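4. Where the Mixing Bowl Goes

4.1 The bowl as a resting object

Section 3 dealt with things that have a fixed home in the kitchen, such as the kettle, the knife block and the dish rack. The mixing bowl behaves differently. In most of the households we studied it had a cupboard or shelf that people named without hesitation when asked, and in most of them it was often found somewhere else. We use the term "resting object" for an item of this kind: one that is put down between uses in a place that is neither its storage place nor the place where it is being used.

The material comes from the Fullik kitchen diaries, which were kept by households in Mostyn and Zulla during August and were followed by home visits. The diaries hold 1,755 entries that mention a bowl of any sort. An entry could be as short as "bowl, counter, after lunch" or could run to half a page. We did not ask people to tell us what the bowl was made of, but many did so anyway, and steel bowls were described far more fully than plastic or ceramic ones. People wrote about the noise, the shine, the marks left by water, and how a steel bowl looked out of place when it was left standing with nothing near it.

Two coders read all entries separately and then compared their results. Where they disagreed, the entry was read again together with the one before it and the one after it, and this usually settled the question. The hardest entries to code were those in which a bowl was described as "out." For some writers this meant that it was waiting to be washed. For others it meant clean and ready, and for a few it meant only that the bowl was visible from the door. We kept "out" as a separate code and left it out of the comparison of waiting and ready bowls in Section 4.3.

4.2 Surfaces

The kind of surface mattered more than we had expected when the diary form was drawn up. The form asked only for a location (counter, table, sink, stove, floor, other). During the visits it became clear that people divided their counters further, and that the division often followed the look and feel of the surface. A stretch of pale counter beside the stove was treated as a working area even in kitchens where there was more room elsewhere. Dark or patterned counters collected mail, keys and shopping. Light, plain ones were wiped more often and were cleared before cooking began.

Several people explained this in terms of crumbs. On a plain white surface, they said, you can see what you have missed. Others said that the same quality made such a surface tiring to own, as any ring or drip showed up right away. Both groups tended to put the mixing bowl there. The first group did so because the surface was known to be clean, and the second because the bowl had to go somewhere and the white area was the one that had been cleared.

The finish also came up. Glossy counters were said to let a steel bowl slide when it was stirred with one hand, and a number of households kept a folded cloth under the bowl for this reason. On matte surfaces the cloth was mentioned less often. We cannot say from the diaries whether the bowl moves less on a matte surface, and we did not test it. What we can say is that people who cooked on one rarely wrote about holding the bowl still.

Placement toward an edge or a corner was common for resting bowls. A bowl in use was brought to the middle of the working area, in front of the cook. Once it was no longer needed it was pushed back or to the side, which left open space in front. People did this without comment in the visits, sometimes while talking about another subject. Figure 2 gives a view of a steel bowl with open surface beside it, and the open part of the surface is what we refer to below as the "apron."

Figure 2. Polished stainless steel bowl on a matte white surface.
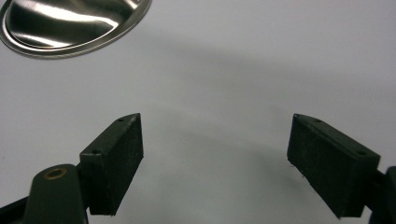 One respondent in Mostyn wrote that she would put up with a crowded shelf or a full sink for days, but that she could not start cooking until there was a clear patch beside the bowl at least as wide as the bowl itself. She added that her husband cooked perfectly well without it and thought the habit was a waste of time.

Her account is a good description of the apron as it appears in many other diaries. The apron is an area kept free next to a bowl, and it is used for short stays: an eggshell, a spoon, the lid of a jar, a measuring cup that will be needed again. It is seldom mentioned when it is available. It appears in the entries mainly through complaints that it has gone, as in "no room to put the whisk down" or "had to hold the lid the whole time." In Zulla, where the kitchens we visited were generally narrower, such complaints were more frequent and were often followed by a note that the bowl had been moved to the table.

4.3 Waiting bowls and ready bowls

Resting bowls fall into 2 groups. A waiting bowl has been used and will be washed or emptied at some later point. A ready bowl is clean and has been left out for the next use. The difference is plain to the people who live in the house and is often hard for a visitor to see, especially with steel. A polished bowl picks up the color and shape of whatever is near it, and dark patches in the basin may be nothing more than reflections. During the early visits we sometimes recorded a bowl as soiled and were corrected by the householder. Later we asked every time.

Members of the same household could also disagree. One person's ready bowl was another person's waiting bowl, and it was then washed again or put away by someone who thought they were helping. These small mistakes account for a good share of the longer entries. They were more often reported for bowls near the sink than for bowls on the far side of the counter. Distance from the sink seems to work as a signal: a bowl close to it is taken to be on its way to being washed, and one farther off is taken to be clean or still in use.

Turning the bowl upside down was another signal and was understood by everyone we spoke to as meaning clean. It was not used as widely as one might think. The reasons given were that an upturned bowl takes up the same room and can hold nothing, and that a wet rim leaves a ring. Some people used a bowl standing the right way up as a place for fruit, onions or loose packets and then had to empty it when they wanted to bake. They knew this was inconvenient and went on doing it.

The make of the bowl had little bearing on any of this. A few diaries named the Faretti nesting set, which had been bought as a set and was supposed to be stored as one. In practice the middle sizes stayed nested and the largest bowl lived apart from them — too big for the shelf once the others were in it, or simply never put back. Owners of single bowls reported much the same pattern for whichever bowl they used most.

4.4 Tidying

When people tidied the kitchen at the end of the day, the bowl was dealt with late. Plates, glasses and cutlery went first, then pans, and the bowl was often what remained when the person stopped. Its size is part of the explanation. It does not fit easily into a full dish rack, and drying it by hand takes both hands and a dry cloth, which by then may not be at hand. In 2 of the Mostyn households the bowl had been given a hook on the wall, and both reported that it was hung up while still damp and that this caused them no trouble.

Water marks were a more common concern. A steel bowl left to dry in the air was said to look dirty even when it was clean, and this sent some bowls back to the sink. People who dried the bowl at once described it as a small job that made the whole counter look finished. People who did not dry it tended to leave it standing on the counter overnight, and the next morning's entry would then begin with the bowl already out.

Overnight bowls are the clearest case of a resting object in our material. They had been washed, there was a place for them, and they stayed where they were. When we returned to this point in the interviews, the usual answer was that the bowl would be needed again soon. Roughly 2 days passed in the diaries before a bowl of this kind was used again or put away, though the gap was much longer in homes where little baking was done. We return to the length of such gaps in Section 5, together with the entries on cutting boards and colanders.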